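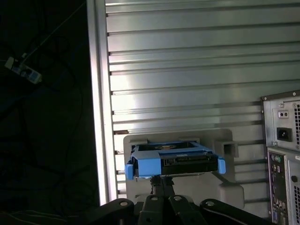 Cold storage for a town's paper

The municipal archive at Berasthorpe holds 1,755 boxes of paper, most of it tax rolls, drainage maps and council minutes. Until last winter all of it sat in the basement of the old customs building, where relative humidity moved between 38 and 71 percent over a single year. Paper tolerates a poor climate better than it tolerates a changing one. Fibers swell and shrink with each cycle, and iron gall ink, already acidic, cracks along the pen strokes.

The replacement store at Tovside has no active cooling. Its walls are solid brick, 20 inches thick, lined on the inside with clay plaster. The floor slab is uninsulated, so the ground beneath acts as a thermal reserve. Outdoor air is let in only when its moisture content falls inside a set band, which in practice means a few hours before dawn from May to September.

Erberg, the engineering firm that designed the building, predicted an indoor swing of 9 degrees Fahrenheit between February and August. The first year of readings showed 11. The firm attributes the difference to the loading door, which stood open for much of the move.

Running costs are low. The store used 607 kilowatt-hours in its first year, nearly all of it for lighting and one small dehumidifier. A conventional plant sized for the same volume was quoted at many times that figure.

The method has limits. Color film and magnetic tape need colder conditions than a passive building can supply, and Berasthorpe sends both to a refrigerated vault run by Gashaw. Retrieval takes two days. Paper requests are filled the same afternoon if they arrive before 11 a.m.

A second room, with shelving for 1,000 boxes, is due to open in July. Its loading door will have an air lock.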